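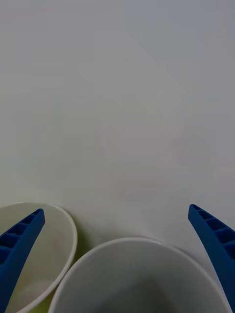
The Rules Say "Handled With Care"

Taras Hrytsenko has a binder on his desk at Melnychuk, and he doesn't think much of it. It holds 255 pages of good practice for robot grippers, bought in February from a consultancy called Alton. The word "appropriate" turns up on most of them.

"Appropriate force for what?" he asks. "A cup gives one way, a can gives another."

The document wants every gripper tested on 6 household items before sign-off. It never says which way up. A supplier can pass with a can standing neatly on its base and never try one on its head.
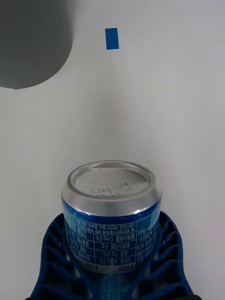 A drinks can held bottom up between ribbed fingers.

Yaryna Moroz, who helped draft the text, says makers needed room to choose their own tests. Perhaps they did - but makers who choose their own tests tend to pass them. Alton cites 1,032 passes and lists no failures. I asked twice for the failures. I was sent the binder.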